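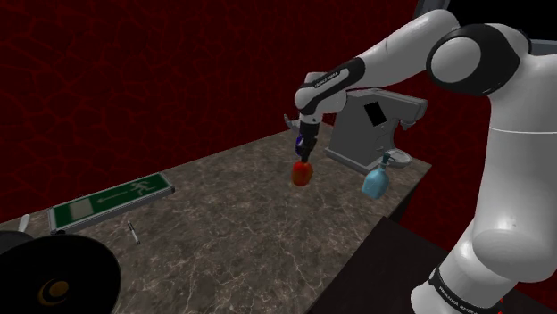
Start with the kitchen job, because that's what people in this room know. When Furnen brought arms into the prep kitchen at Paju, the question from staff was who would be told off when the counter wasn't right. Stay on that for a minute. A counter is never set up the way the drawing says. Point to the red-orange one under the gripper, then to the pump bottle and the coffee machine on the same stretch of marble. A person works past those without thinking. With an arm, deciding what stays out on the counter becomes a task on somebody's shift.

Next, what changed at Paju by April.
Reet Pētersons moved from prep to shift lead. Same hours, more paperwork. She logged 319 stops and wrote a line for each one.
Read two of her lines aloud, slowly.
The first 40 minutes of the morning now go to clearing and checking. That time used to be prep. 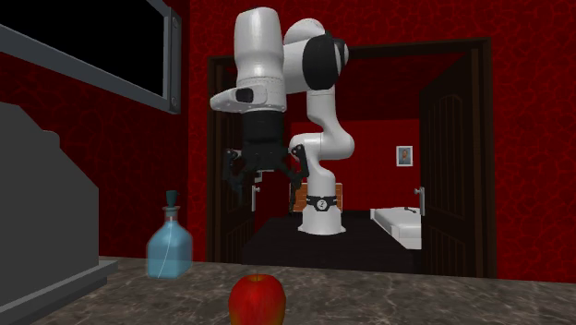 Pay comes after that. The new tasks weren't in the old job descriptions – so they weren't in the old pay grades either. Aušra Kütt raised this at Jikberg before the contract was signed, and they rewrote the grades first. Paju did it afterward and lost two good cooks.

Pause for questions here if the room wants it. If not, go on to training: 10 hours per person at Jikberg, all paid, all on shift.

Last part is what I'd ask for. Put the stop button and the right to use it in writing. Let the people on the counter decide the layout. Hand out the Clakard checklist and leave the contact page up.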